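Ikden Bench Plate Kit for small robot arms

$104 plus postage
In stock, packed to order
Page updated 7 April 2020

What it is

A metal base plate, a bag of bolts, a cable strap and a set of drawings, for bolting a small robot arm to an ordinary bench so it stays put. I make these at the shared workshop where I've got my own build going, in between other people wanting the drill press, so stock comes and goes a bit.

I started making them for myself. My first arm was held down with two G-clamps and a bit of optimism, and every time it swung around quickly the base would creep a hair to the left. You don't notice on the day. Then you come back after tea, run the same pick you taught that arvo, and the gripper closes on thin air beside the bottle. I spent an embarrassing amount of time blaming my code (and the camera, and the gripper) before I put a ruler on the base.

So I drew up a plate. Then a bloke from the other end of the workshop wanted one, then a school rang up, and now there's a page.

What's in the kit

Base plate, 12 mm thick, edges broken so you won't slice yourself on it
Bolts and washers for arm to plate, and plate to bench
Cable strap for the back of the plate
Paper drilling template, full size
Drawings on a USB stick, so you can cut your own second one if you like

There's no arm in the box! I do get asked. No bench either.

Will it fit my arm?

The Mevlow and the Duan bolt straight on, and those are the two hole patterns I cut as standard. If you've got something else, send me the bolt circle and the hole size and I'll have a look. I can usually do an odd pattern for the same price as long as the base isn't wider than the plate. If the base has a cable coming out the bottom instead of the side, tell me before you order, please, not after, as that one needs a slot.

Fitting it

Allow yourself an afternoon. The plate takes no time, it's deciding where to put it that'll get you.

Tape the template down and leave it there while you move the arm through its reach by hand with the power off. I like the base close to the edge of the bench so the whole tabletop is left for the work. If you're running two arms, do this with both of them before you drill a single hole. I didn't, and there's a row of filled holes in my old bench to prove it.

Drill right through the top and use the big washers underneath. If your bench is a bit soft, glue a square of something harder on the underside first. Nip the bolts up evenly, working across the corners, then go around again the next day. They always take a bit more.

Cables go through the strap with a loop of slack. I can't say this loudly enough. A tight cable will pull on the arm at full stretch and you'll be back to chasing ghosts like I was.

What I use mine for

My build is a little shop-shelf setup: stepped display stand, groceries on it, plastic basket in front. The idea is to get the arms to take things off the steps and put them in the basket. Bottles of tea are on the bottom step, flat snack packets go in the middle, and the cup and the smaller containers live up top. Flat packets are a pain, by the way. There's so little to get hold of, and if the base has shifted at all you've got no chance.

The plates have been through more than 3,000 picks now and I haven't had to re-zero an arm on account of the base moving. I've re-zeroed plenty for other reasons! I crashed one into the stand in August and bent a finger on the gripper, and the plate didn't budge.

The stand and basket aren't for sale, they're just from the homewares shop. Any stepped stand will do. I went with clear because I liked being able to see past it, although clear plastic does throw reflections at a camera, so you might be happier with something dull if you're using vision.

Things I'd change

The plate is heavy, so postage to the west is a bit rude. I tried a thinner one and it rang like a bell when the arm stopped hard, so heavy it stays. The strap is a Drumex one and it's fine, but the buckle is fiddly with cold hands. And keep your power bricks and leads off the tabletop if you can. Mine live on a shelf beside the bench, in a tangle I've been meaning to sort out for ages.

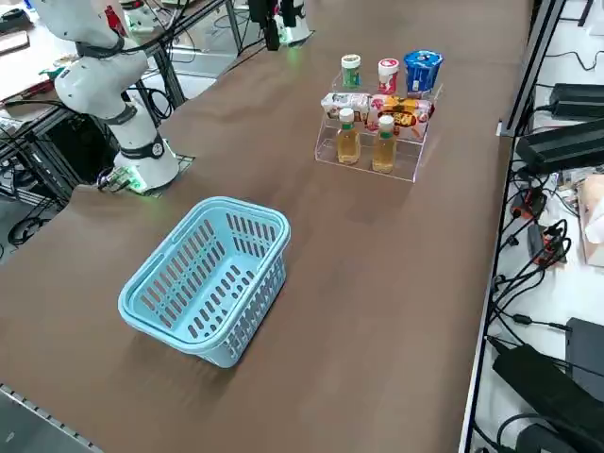

Ordering and postage

Use the order form and put your arm's make in the notes box. I cut in batches and post from Ikden once a week. Batch 43 is on the bench now, with standard Mevlow and Duan patterns only, and odd patterns go into the one after. Pick-up from the workshop is free if you're local, just message first so I can have it wrapped and by the door. If a hole's in the wrong spot and it's my fault, I'll redo the plate and pay the post both ways.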